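Plavton Lift: remote-control demonstrations of a simulated cube pickup

Last updated: 23 Nov 2018

Summary

Plavton Lift holds 144 demonstrations of one arm picking up one cube in simulation. Every demonstration was driven by a person with a hand controller. There are no scripted episodes and no episodes produced by a trained policy. The set was recorded at Hiteck for work on learning from demonstration and is kept in the form the training code reads, with very little cleanup.

The recording software is called Dekard and the simulation wrapper is called Khoury. Both names turn up in file headers and error messages, so they are used below without further explanation.

Task

The arm starts above a flat surface with the gripper open. A light green cube is placed on the surface at a random position and a random rotation about the vertical axis. The operator moves the gripper over the cube, lowers it, closes the fingers, and raises the cube clear of the surface. The episode ends when the operator presses the stop button or when the step limit is reached, whichever comes first.

There is no target location. Several operators carried the cube sideways after lifting it, out of habit from an earlier place task. Those segments were left in. If you want the lift only, cut each episode at the step stored in lift_step.

How the demonstrations were made

The operator holds a six-axis hand controller and watches the rendered views on a monitor. Motion of the controller is mapped to velocity of the gripper in the base frame. A thumb switch opens and closes the fingers. The finger command is binary in the log, though the measured finger width is continuous.

Commands are sampled at 50 Hz and passed to the inverse kinematics solver in Khoury. The solver clips joint velocity near the joint limits. Both the raw command and the clipped command are saved. Training on the raw command gave us jerky motion close to the limits, and we now use the clipped one by default.

Each operator had a warm-up period before recording. Warm-up episodes are not part of the release. Operators were told to align the fingers with two opposite faces of the cube before going down, but they were not corrected if they did it some other way. Some rotate the wrist early and descend straight. Others descend first and turn the wrist in small steps just above the cube. A policy trained on the whole set with a plain squared-error loss tends to average the two and arrive with the fingers across a corner. Filtering by style_tag avoids this.

Views

Episodes carry several rendered views, and the set of cameras was changed during development. Framing is therefore not constant across the release. The background is a single dark blue-gray with no table edge or texture.

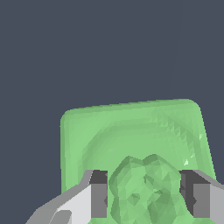

Gripper open, cube on the surface:
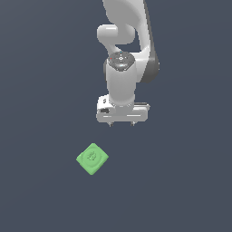

Cube between the fingers:

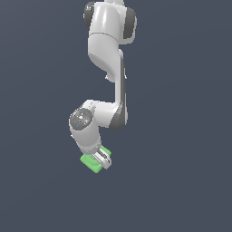

Camera poses are stored per episode in cameras.json and should be read from there. Do not hard-code them. We did so in the first loader and lost several days to it – the reprojection error was small enough to look like a calibration problem in the arm model.

The renderer runs after the physics step, so an image with index t shows the state that results from command t. Most loaders expect the opposite order. The flag shift_images in the reader moves the images by one step and drops the last command.

Episode format

Each episode is one directory. The name is the episode number padded with zeros. Inside are:

commands.csv – raw and clipped gripper velocity, finger command, solver status
state.csv – joint positions, joint velocities, finger width, contact flags
object.csv – cube position and orientation as a quaternion, scalar part first
cameras.json – pose and intrinsics for each view
views/ – one subdirectory of PNG files per camera
meta.json – operator code, style tag, outcome, random seed, software versions

All lengths are in meters and all angles are in radians. Time is simulation time and starts at zero. Wall-clock time is kept in meta.json only, as a start and an end value. Operator codes are single letters and are consistent through the release. No other information about operators is stored.

The step limit is 2000. Most episodes stop well short of that. An episode that reached the limit has timeout set to true in meta.json, and its outcome is recorded as failure even if the cube was off the surface at the last step. This rule is harsh on slow operators, and the object.csv file has what you need to apply a different one.

Outcome labels

Success means that the cube was above the height threshold and in contact with both fingers at the final step. The threshold is stored in meta.json along with the seed. Failure covers everything else, including drops, timeouts, and episodes where the operator gave up.

Failures are included on purpose. The drops are useful for training a grasp classifier, and the give-up episodes contain recovery motion that is hard to get by asking for it. They should be removed for ordinary behavior cloning.

The contact flags come from the physics engine and flicker. A finger resting against a face can report contact on one step and none on the next with no visible motion. The success test reads a short window and not a single step. If you write your own test, do the same.

Reading the data

The reader is a single Python file with no compiled parts. Point it at the root directory and it returns episodes as dictionaries of arrays. Images are loaded on request. Loading every view of every episode into memory will fail on most workstations.

Suggested order of work for a new user:

Run check_release on the root directory and confirm that no file is reported missing.
Replay a few episodes with replay_episode, which sends the clipped commands back through Khoury.
Compare the replayed cube pose with object.csv.
Only then start training.

Replay is exact on the machine type used for recording. On other machines the cube pose drifts after first contact, and some successful episodes end in a drop. The arm pose stays close throughout. We regard this as a property of the contact solver and have not tried to fix it. For experiments that need exact states, use replay_states, which writes the logged poses directly and skips the physics.

Split

Validation episodes are listed in split.txt. The split is by starting position of the cube and not by operator, so every operator appears on both sides. A split by operator is the better test if you care about new users, and the codes in meta.json are enough to build one. Please say which split you used when reporting results.

For closed-loop evaluation we run 500 rollouts with seeds that do not occur in the demonstrations. The seed list is in eval_seeds.txt. Use the whole list. Short runs on the first part of it gave results that moved a good deal from one checkpoint to the next.

Known problems

The cube's top and bottom faces are swapped in a small number of episodes because of a sign error in the placement code. This has no effect on the grasp, but it does change which face is rendered upward. The error was found late and the affected episodes are marked with flipped in meta.json.

Solver status is missing from the earliest episodes. The column is present and filled with -1.

Controller drift was not removed. When the operator rests, the raw command often holds a small constant velocity along one axis. Dekard applies a dead zone before clipping, so the clipped command is zero in these stretches and the raw command is not.

Pauses are frequent. Operators stop above the cube to judge height, and a cloned policy can learn to stop there and stay. Dropping steps where the clipped command is zero and the finger command does not change is a workable fix. Keep the steps just after the fingers close – the pause there gives the grip time to settle, and policies trained without it lift too soon.

Depth is hard to judge from the rendered views, and operators said so. There are few shading cues on the background. Expect a slow final descent in nearly all episodes, and occasional contact between a fingertip and the surface.

Limits on use

The set covers one arm model, one gripper, and one object in an uncluttered scene. Friction, mass, and lighting are fixed. It has not been tested for transfer to hardware, and we would not expect a policy trained on it alone to work on a real arm without further data. It is suitable for comparing imitation methods, for testing loaders and training code, and for teaching.

Changes

The current release adds the style tags and the clipped command columns. It replaces the earlier camera files, which had the rotation stored transposed. Episode numbers are unchanged, so results can be matched to older runs by number. Two episodes with truncated state files were recorded again under the same numbers and carry rerecorded in meta.json.

Bug reports should give the episode number, the reader version, and the output of check_release.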